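Irkine Records Desk, one year in
Reviewed 21/10/2023

I cover courts and the county jail for a small paper, so most of my working life goes into asking for documents and being told they are in another building. Irkine Records Desk is supposed to help. You type in the agency, pick the kind of record, and it drafts the request, files it and nags the clerk on a schedule.

The drafting is good. My request for booking logs came out shorter and firmer than anything I write myself, and the clerk answered in 18 days, a personal best for that office. The nagging is good too - polite, relentless, a little like my aunt.

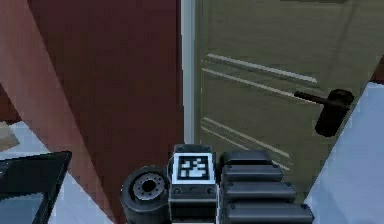
What doesn't work

Search. The jail sent me 2,827 pages of incident reports as scans, and Irkine's text reader took "inmate" for "intimate" often enough to make the place sound like a resort. Redacted blocks come through as strings of the letter M. My editor, Maricel Cabrera, now reads these aloud at meetings.

The deadline calendar also thinks every county closes on the same holidays. Mine observes a few it seems to have made up.

Price and verdict

It costs $33 a month, or $50 if you want a second user, and the second user can't see the first user's folders. I asked support why in June and got a link to the pricing page.

I'm keeping it for the filing. For reading what comes back, I still print the pages and use a ruler.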